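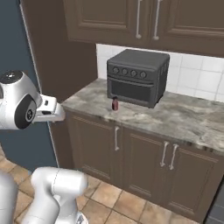
Marble countertop, front edge and near corner.

March, bench notes, stone room

Started 9:00. Continued with the lemon and vinegar marks on the small marble pieces, the ones Pallavi cut from the Anby offcuts. The question is still the same one: how much of the dull mark is lost polish and how much is only residue that a good wash takes away. In the last entry I mixed these two things and Somtochukwu Akinola was right to complain.

Washing first. All pieces from set B got plain warm water and a soft cloth, then drying upright in the rack. I did not use soap this time. After drying, the vinegar marks looked the same as before. The lemon marks became a little smaller at the border, so part of what I had drawn in the old sketch was dried juice. Please treat the sketch on the previous page as wrong for lemon, and good for vinegar.

Then gloss readings. The meter was slow to settle, I think the battery is weak. I took each reading 2 times and wrote the lower one. Piece B4 gave a strange high value near the corner and I repeated it after cleaning the foot of the meter, and then it was normal. There was a small grain of polishing powder under the foot. I should clean it every time, I wrote this already in winter and did not do it.

Sealer. We have the Drillemeo sealer on half of the pieces and nothing on the other half. With the sealer, the oil drop stays on top for a long time and wipes away clean. For the acid it makes a very small difference, which I can see only when I hold the piece to the window. Pallavi Tyagi asked if a second coat helps. I put a second coat on B7 and B8 at 11:20, they must stay until tomorrow and nobody should move them please.

Polishing by hand. I tried the fine powder with a damp felt on B2. 29 minutes of rubbing in circles, with one pause for my wrist. The dull ring is gone when I look straight down. From a low angle there is still a shallow place with a different shine, like a thumbprint. For a kitchen I would accept this. For the Priltstead samples I would not, they will look at it under the strip lamp.

I also think the circles are not good. On B3 I will try straight strokes, crossing, and the same pressure. The felt was getting dry at the end, and the dry felt makes heat and a brown smell, so more water next time.

Stock. Order number 896 came, but only the felt pads. The powder is still missing. Lawal has the delivery paper in the front office, I will ask after lunch. We have enough powder for B3 and maybe one more piece, then we must wait.

Small thing for Somtochukwu: your honed piece without label is in the drawer under the sink, in the blue cloth. I did not wash it. If it belongs to set A, please write the letter on the back with pencil and not with marker, the marker goes into the stone and we had this problem before.

15:40. Asked about the powder. It was sent separately and the paper says only "to follow."

Next: B3 with straight strokes, B7 and B8 readings after the second coat, new battery for the meter, correct the lemon sketch.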